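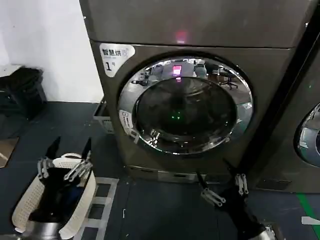 Chaimae Fawzy wanted to know why anyone would drive two hours to look at sedge seedlings, and she asked it before we had even left the parking lot at Fondwood. By noon she had filled most of a notebook, so I take it the question was answered.

The visit was to the Skultum native plant nursery, which opens its growing areas to landcare groups each May. Eight of us went from the Hajji Creek group. We are due to replant the lower bank below the footbridge next season and wanted to see how the stock is raised before placing an order.

Tarmo Paulauskas met us at the gate at 9:30 and took us to the seed room first. Seed is collected by hand within the catchment, dried in paper bags and labeled with the site and the name of the collector. Wattle seed gets hot water before sowing. Most of the daisies are sown straight onto the mix and barely covered. He said the sedges are the slow ones, and that groups who order late usually go without them.

The shade houses are down the slope, past the potting benches. The nursery grows 120 species, though many of those are in small numbers for particular sites. Tube stock is moved out into full sun before it is sold. Tarmo tipped a few plants out of their tubes to show us the roots. He would turn down any plant with roots circling the base, however good the top looks, and he told us to check a few from every tray when we collect.

After lunch we drove over to the Zivard reach, where the nursery's plants went in along an eroded bend. The rushes at the waterline have knitted together well. Higher up the bank the results are patchy, and there is a lot of phalaris coming back between the guards. The landholder told us he sprayed once before planting and would do it twice if he had his time again. The fence is set well back from the bank, with a gate at the upstream end for weed control.

Points for our own site:

Order sedges and rushes early, before the grant is confirmed if the nursery will hold them.
Start on the phalaris a full season ahead.
Put the fence further back than the current plan shows.
Ask about collecting seed from the old river red gums near the ford.

The order form is with Chaimae. Anyone who wants extra plants for their own frontage should let her know before the next working bee.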